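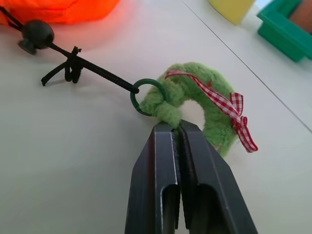

7/12/25 – wreath charms, Fodgate order

Pile change first. The long green plush sheds everywhere when cut, bench was covered. Shorter pile from Workneh is on order, 10 metres, till then brush the rings out over the bin BEFORE the ribbon goes on. Fluff gets caught in the bow and you never get it out.

Ribbon: red and white gingham, wrapped on the diagonal over the top of the ring, bow to one side, one tail left hanging. Abenezer tried it straight across on a few and it slid round. Diagonal holds better. Seal the tail end, a quick pass only, white squares go brown in no time.

Cord – black braided, through the green plastic key ring, then the toggle. Carleen wants the toggle nearer the ring. I'd leave it, you need room to get a thumb in. Ask Hiser what they had in August, I think that batch was the longer cord and no complaints came back.

Thin elastic: the knot slips if tied single. Double it and pull hard. Had 30 back on the bench for this today, all mine I think, sorry.

Weight, 900 g for the full tray inc. tray. Still need to weigh the tray.

Count so far 263 done, not boxed. Irka labels havent come. If they turn up while I'm out put them on the shelf over the sink, NOT in the sink cupboard, its damp in there.

To do – more gingham, new blade for the small cutter, ring Fodgate re delivery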